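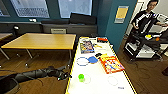 Gallery, page 5 of 8

Game Table Monday at the Ilton Room

Welcome back, everybody! If you've been clicking through from the first page you'll know by now that I can't take a short walk past a table of games without stopping, and the long white one with the yellow edge is where I stop the longest. It came to us from the old Reisinger shop when they moved across the street, and I've grown fonder of it every month since. We have 63 games and puzzles on the shelves these days, and sooner or later every one of them spends an evening on it.

The big orange-red box is the one you'll spot first, with that wonderfully busy cover, and I'm told by the younger crowd that it deserves every bit of the fuss. The smaller red-and-orange box is way back in the corner, next to the glossy picture book with the dark blue border (I have lost whole afternoons to picture books like that, so be warned).

I'm partial to the little things, myself — the yellow pieces near the book, the flat blue square with its rounded corners, and the bright green cup, such a cheerful color on all that white. The big blue ring on the tabletop gets plenty of use from our smallest players, who have made up at least one game of their own with it and change the rules whenever they're losing.

Doors open 15 minutes before we start, and you're welcome to come in and browse. If you have a game at home that deserves more company, bring it along and we'll find it a spot.

Words by Philomena Lamptey

Previous page | Next page: the puzzle shelves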